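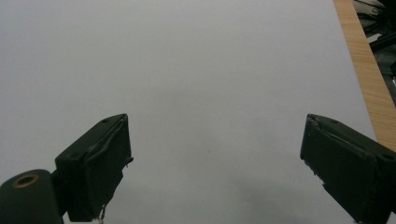

A bare, pale surface with a strip of light wood at its edge

News from the Garden: The Lower Terrace Gets Its Turn

Those of you who have walked the Jitar Street garden lately will have seen the string lines and orange stakes down past the persimmon, and a good many of you have stopped to ask what on earth we are up to. So let me tell you, and please forgive me if I go on a bit, as I have been waiting six years to write this one.

The lower terrace is finally being planted. It has been a patch of rough grass and good intentions for as long as I have worked here, and every spring something else needed the money first - the pump, then the retaining wall, then the pump again. This year Lingyun Xiao drew up a design in the winter, we argued over it very happily until the crocuses were up, and in August we start moving soil.

Lingyun came to us from the Qian nursery, where she spent 10 years growing woodland plants, and you can tell. Her first sketch had hardly a straight line in it. The path comes down from the old steps, swings wide around the big maple so that we stay off its roots, and then narrows between two low mounds before it opens out at the pond. When you are in the narrow part you won't see the water at all, but you should be able to hear it. I walked it with her at seven in the morning with a garden hose laid out on the grass to mark the edges, and even with nothing there but dew and dandelions I got a little excited.

The planting is mostly quiet stuff. There will be 836 ferns and sedges in the ground by the time we finish, with hellebores tucked in near the path where you can lift their faces and have a look, and 24 larger shrubs to hold the slope together. I had asked for more color. Lingyun told me to wait and see what the light does in October, and as she has been right about nearly everything else I am doing my best to wait. She did give me one witch hazel by the bench, which I suspect was to keep me from bringing it up again.

Stone has been the great adventure. We wanted it local, and we wanted pieces that already had some moss and weather on them, and that turns out to be a slow kind of shopping. Valeriano Aranda, who built our upper wall and the steps by the gate, drove out to the Menow quarry four times before he found a long, flat-topped boulder he liked for the edge of the pond. It is a beauty, with a shallow dip along one side that will hold rain for the birds. He plans to bury the bottom third of it so that it looks as if the ground wore away from around it. He says a rock sitting on top of the soil always looks as though it is waiting for a ride home, and I haven't been able to look at my own front yard the same way since.

A few practical matters, before I forget. The lower gate will be closed while the heavy work is going on, so please come in by the upper one. The bench under the maple has been moved up beside the tool shed for now, and you are very welcome to sit on it there, though the view is mostly wheelbarrows. The compost bins are staying put. If you have been leaving kitchen scraps in the one with the green lid, thank you, but would you kindly leave out the citrus?

We have raised enough for the soil, the stone and the pond liner, and 622 of the plants are already paid for, many of them by readers of this newsletter. If you would like to help with the rest, there is a jar and a sign-up sheet at the potting shed, and small amounts are every bit as welcome as large ones. Extra hands will be wanted too once the ferns arrive. Bring gloves and a hat, and a kneeling pad if your knees are anything like mine. We start at eight, while it's still cool, and there will be iced tea and Lingyun's plum cake at the shed when we stop for the morning.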